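About Mundwood Laundry School

Most pages like this one open with a founding story. Ours is short. Marta Romaniuk ran the linen room of a hotel in Daltham, got tired of replacing shrunken sweaters, and in February rented a ground-floor unit on the Florside road to teach people how to wash clothes. There was no moment of revelation. There was a lease, a secondhand ironing board, and a suspicion that most of what gets said about laundry is wrong.

That suspicion is still the basis of the courses. We don't believe a detergent because the bottle has a leaf on it. We don't believe that a quick cycle cleans a gym shirt, or that vinegar fixes everything, or that a grandmother's method is correct on account of the grandmother. Some of the old advice holds up. A good deal of it was meant for fabrics and machines that hardly anyone owns now.

What we teach

The main course runs over 4 evenings and takes up to 18 people. Evening one is sorting and nothing else. People complain about this when they sign up, and a few ask if they can skip it. They can't. Sorting is where most of the damage is done, and the usual rule of lights and darks is a poor one. It says nothing about weight, so a pair of jeans ends up beating a thin blouse against the drum. It says nothing about lint, so the black pants come out wearing the towel. We sort by how much a thing can take, then by how dirty it is, and color comes third.

Evening two covers the machine: what the settings do, how full is full, and why the drawer smells. Bring your manual if you still have it. Most people have never read theirs, and in fairness some of them aren't worth reading. The names on the dial are the worst of it. "Daily" and "Mixed" and "Easy care" mean whatever the manufacturer wanted them to mean that year. Temperature, spin speed and time are what matter, and you may have to dig through a table in small type to find them.

Evening three is stains. We have a drawer of ruined cotton squares and we ruin more every term. Coffee, beet juice, ballpoint, bicycle grease. Students pick a remedy they swear by and try it on one half of a square, with plain cold water on the other half. The swearing-by tends to get quieter as the evening goes on. If your remedy wins, we'll write it on the wall, and there is plenty of wall left.

Evening four is drying, folding and putting away. Marta has views on folding. You are free to ignore them, and she will be able to tell.

The small load

If there is one subject that divides the room, it's the small load. A black top, a navy sock, something red that was needed for tomorrow: is that a wash? Half the class says never, it's a waste of water. The other half does it twice a week and doesn't mention it.

Our own position is that it depends, which we know is an irritating thing to read. Three light items in a big front loader can bunch on one side and throw the spin off. They may come out wetter than a full load would. Then again, a small load that goes in today is kinder to a grass stain than a full one that goes in on the weekend. What we won't sign off on is putting a new red garment in with anything you care about and trusting to luck. Test it first. Wet a hidden seam, press it in a white cloth, and look at the cloth.

We're also strict about how clothes get to the machine. Hugging a pile against your chest is how socks end up behind the door. At Mundwood things travel on a tray, laid side by side where you can see each one, and pockets get checked before anything goes in the drum. A basket is fine at home. It's just harder to notice a pen at the bottom of a basket.

The floor comes into it too. We chose a smooth, speckled gray one and have had second thoughts ever since. It wipes down well. It also hides lint and small buttons with great skill, and it shines in daylight in a way that makes you think it's clean.

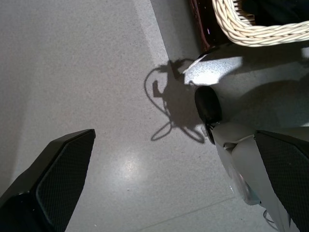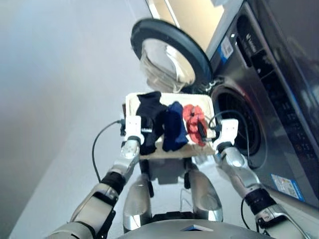 What we don't do

We don't sell detergent, and we don't take money from anyone who does. A firm called Yatsenko offered us a shelf display last year for the opening, with free samples for every student, and we said no. Their powder may be perfectly good. We'd like to be able to say so, or not say so, without checking with them.

We don't give out certificates. People ask, usually for a rental agency or a care job, and we'll write a plain letter saying which evenings you came to. It won't say you're an expert. Four evenings don't make an expert of anyone.

We don't do your laundry. The sign outside has caused some confusion on this point and we are thinking about changing the sign.

We also can't promise you'll save money. Some students tell us their clothes last longer. We have no way to check that, and people who have paid for a course like to feel it worked.

Fees and getting here

The full course is 45 dollars an evening, paid one evening at a time, so you can stop if you think we're wasting yours. There is no discount for paying up front, as we'd rather not hold your money.

We're at 623 Florside Road. The bus from Daltham stops across the street. Parking behind the building belongs to the tire shop, and they do enforce it.

The next course begins on Thu 18 April. Bring one garment you've given up on, unwashed if possible, and wear something you don't mind getting bleach on. If you'd like to argue about vinegar beforehand, write to Marta through the contact page. She answers in the mornings.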